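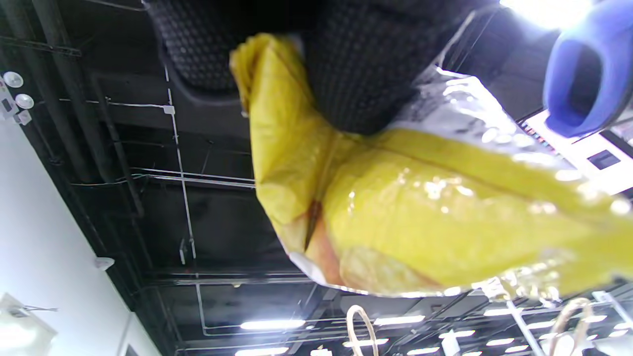

3. Planning and budgeting for your equipment

Read this section before you place an order. It covers the hand-held gripper tool, the spare parts that go with it and the room it will be used in. Fitting and charging are dealt with in section 4.

3.1 Decide what you will be picking up

1. Write a list of the items the tool will handle in a normal shift. Put the awkward ones first. A crumpled plastic bag with a twisted top, or anything wrapped in shiny foil-like packaging, asks more of the pads and the camera than a plain carton does.

2. Mark each item as rigid, soft or mixed. If more than a few are soft, budget for the textured pads from the start. Swapping later means paying for a second set.

3. Send the list to your Sanedura contact with your enquiry. Howard Pearce at the Dundale office checks the lists and will tell you if an item is outside the range of the tool.

Note: Glossy film and foil throw back small bright reflections. Include at least one glossy item in any trial you pay for.

3.2 Survey the room

4. Look up. People measure the benches and forget the ceiling, and the camera on the tool will often be pointing at it. Note the position of light panels, pipes, conduits and any sensors on the walls.

5. Take a few test recordings with the tool held at a steep angle, over every bench you plan to use. Bright overhead panels against a dark ceiling can upset the exposure. If they do, allow for diffusers in the budget -- an electrician should quote for these, and the quote should be in writing.

6. Find the nearest power sockets and write down which of them are already in use. The charger needs one to itself.

Caution: Do not hang cables, brackets or lights from existing pipes or conduits. Ask the building owner which fixing points may be used.

3.3 Work out the cost

7. Start with the tool itself. The Ellwood kit is 3,071 pounds before VAT and includes one pair of pads, one battery and the charger.

8. Add the spares. For daily use we advise 4 extra pairs of pads and a second battery, which brings the total to 3,740 pounds before VAT.

9. Add the work to the room from 3.2. This is not included in either price.

10. Allow for staff time. Each operator needs a morning of training and will be slow for the first few days. Put this in the budget as hours, even if your finance office does not charge for them.

Note: Prices are those in force on Dec 5, 2025. Delivery to Evirness and the islands is charged separately.

3.4 Place the order

11. Order the pads and the tool together. Pads ordered on their own are sent from a different store and can take up to 12 working days.

12. Give the name of one person who will sign for the delivery and keep the serial numbers. Changes to this name should go to Evie Mellor in customer orders.

13. Keep the outer box until the tool has passed the checks in section 4. Returns in other packaging are accepted, but damage in transit is then at your own cost.

Caution: Batteries must not be left in an unheated store over winter. If the tool will arrive before the room is ready, ask for the battery to be held back.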